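工单主题:样板卧室床品与毛绒玩具收纳异常处理记录
提交部门:Villcombe 居住体验中心 客房陈设组
受理部门:Aasen 陈设与布草支持处
提交人:Saranya Shenoy
处理人:Leobardo Salinas
优先级:中
状态:已解决,保留观察

一、问题描述

提交人于一月份提交本工单,反映二层样板卧室的灰色床笠在铺设后反复出现边角移位,靠外侧一角尤为明显。床面中部经抚平后可保持平整,但床沿及左侧下垂部分很快重新起皱。该问题在更换新批次床笠后开始出现,此前使用的旧批次未收到同类反映。

提交人同时反映,床上的毛绒玩具与收纳筐没有固定的归位标准。各班次整理完毕后的摆放结果不一致,部分班次将玩具全部收入筐内,部分班次将玩具留在床面,另有班次将收纳筐直接搁在枕头上,致使枕面留下压痕。样板卧室每日上午对外开放,上述差异已影响交接检查的判定。

提交人请求支持处就以下事项给予书面答复:床笠移位的原因及处理办法;收纳筐在床面上的允许位置;毛绒玩具的归位顺序;床头角落处纸箱是否应予清走。

二、环境信息

房间:Villcombe 二层样板卧室
床架:大号双人床,白色矮床头板,板面带一道横向凹槽
床笠:Zarine 系列,素灰色,四角松紧带固定
枕头:灰绿色,两只
收纳筐:白色塑料镂空筐,长方形
玩具:毛绒类,包括黄色香蕉及橙色毛绒玩具
标准依据:Aasen 布草铺设规程,样板间适用部分

三、处理经过

09:20 受理。Leobardo Salinas 调阅近期交接检查表,确认床笠移位记录集中于新批次投入使用之后。旧批次床笠已全部转入 Vundville 仓库,暂未报废。

09:45 要求提交人提供床垫厚度及床笠标签信息。提交人答复,床垫在新批次到货前加铺过一层薄垫,薄垫未登记在陈设清单中。

10:10 初步判断,床笠包边深度可能不足以覆盖加铺后的总厚度。请提交人测量包边深度,并与床垫及薄垫的合计厚度对照。

10:40 提交人回报:床笠包边深度为 35 厘米,足以覆盖床垫与薄垫。初步判断不成立,予以撤回。

11:05 转查铺设方法。提交人说明,当班人员通常先套床头两角,再套床尾两角,最后由一侧向另一侧抚平。支持处指出,该顺序会将余量集中推向最后抚平的一侧。请提交人改为对角套法,即先套床头一角,再套其对角,随后处理其余两角,并由床面中部向四周抚平。

11:30 提交人要求明确收纳作业与床面整理的先后关系。

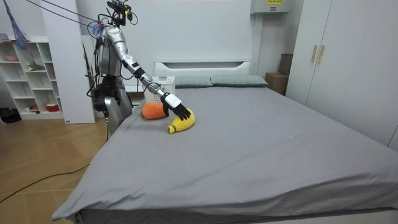
图1:样板卧室床面现状,玩具尚在床上,收纳筐位于左侧枕头旁。

11:50 支持处审阅图1后答复如下。床面中部平整,符合要求。近侧床沿与左侧包角处的褶皱须重新处理,应先拉紧包角,再抚平床面,不得仅以手掌压平表面。收纳筐位置偏近枕头,左侧枕头有一部分被筐体遮住,不符合样板间枕面完整可见的要求。橙色玩具靠近床垫左缘,应优先收取,以免掉落。

12:15 提交人询问,收纳筐是否可以在整理期间暂放床面。支持处确认可以,但须满足两项条件:筐底清洁无尘;筐体与枕头之间留出 20 厘米以上的间隔。整理结束后,收纳筐应移至床尾凳或指定搁架,不得留置于床面。

13:30 提交人按对角套法重新铺设床笠。首次铺设后左侧包角仍有松动。经检查,松紧带在该角处扭转,未完全翻入床垫底部。翻正后重新固定,包角贴合。

14:00 就床头右侧墙角处的两只纸箱进行核对。提交人确认,下方棕色纸箱直接置于地面,其后另有一只较高的纸箱靠墙堆放,箱内为待换装饰物,尚未登记。支持处认定,开放时段内卧室不得存放未登记的包装物,要求于当日闭馆前移送 Vundville 仓库并补录清单。

15:20 提交人回报纸箱已移出,清单已补录。

16:10 复查床面。床笠四角贴合,左侧下垂部分无明显褶皱,枕头两只均完整可见,玩具已入筐,收纳筐已移至搁架。支持处同意将状态改为已解决。

四、原因分析

床笠移位由两项因素共同造成。其一,铺设顺序不当,余量在左侧累积。其二,左侧包角处的松紧带扭转,固定力不足。新批次床笠本身的尺寸符合订货要求,无须退换。

加铺薄垫并未直接造成移位,但未登记的薄垫延误了判断。陈设清单与实际不符的情况应由客房陈设组自行纠正。

收纳结果不一致,原因在于现行规程仅规定玩具应当归位,未写明顺序、筐体位置及完成标准。各班次依各自理解执行,不作为人员过失处理。

五、执行要求

自本工单关闭起,样板卧室的床面整理按以下顺序执行:

1. 先收取靠近床沿的玩具,再收取床面中部的玩具。
2. 取毛绒玩具时应握持主体,不得拉扯尖端、叶片或缝线处。
3. 玩具放入筐内时不得压实,筐口不得有部件外露。
4. 玩具全部入筐后,将收纳筐移离床面。
5. 检查床笠四角的松紧带是否翻正,按对角套法修正松动部分。
6. 由床面中部向四周抚平,最后处理近侧床沿。
7. 摆正两只枕头,枕头上沿与床头板平行,枕面不得有压痕。

床面整理完成前,不得进行枕头的最终摆放。若玩具表面有污渍,应单独存放并送洗,不得与其他玩具同筐。

六、补充问答记录

提交人询问:毛绒玩具是否需要按颜色或种类分筐。
支持处答复:样板卧室只配置一只收纳筐,不作分类要求。其他房间如有两只以上收纳筐,由各组自行规定并报备。

提交人询问:床笠清洗后是否需要熨烫。
支持处答复:床面中部如有明显折痕,可低温熨烫。松紧带部位不得熨烫。洗后应平铺晾干,不得以包角悬挂。

提交人询问:薄垫是否应当撤除。
支持处答复:可以保留,但须登入陈设清单,注明厚度及加铺位置。今后加铺或撤除任何垫层,均应在作业前通知支持处。

提交人询问:旧批次床笠能否作为备用调回。
支持处答复:暂不调回。旧批次仅在新批次送洗且库存不足时启用,启用前由陈设组提出申请,经支持处同意后由 Vundville 仓库发放。新旧两批不得在同一开放时段内混用。

七、后续跟踪

Saranya Shenoy 负责将第五部分的执行要求张贴于布草间,并在各班次交接时逐项说明。交接检查表增设“包角”“收纳筐位置”及“未登记物品”三栏,由当班人员填写。

Leobardo Salinas 负责在规程下次修订时补入对角套法及收纳筐间隔要求。修订完成前,本工单可作为样板卧室的临时执行依据,不适用于其他楼层。

如床笠再次移位,应先保持现状,记录移位的边角及最近一次铺设人员,再于原工单下回复,无须另行提交。未经支持处同意,不得以别针、胶带等方式固定床笠。

八、关闭信息

处理结果:床笠重新铺设完毕,收纳顺序已明确,纸箱已移出。
费用:无。
提交人确认:已确认。
遗留事项:薄垫厚度数据待补录,由客房陈设组于一月份内完成。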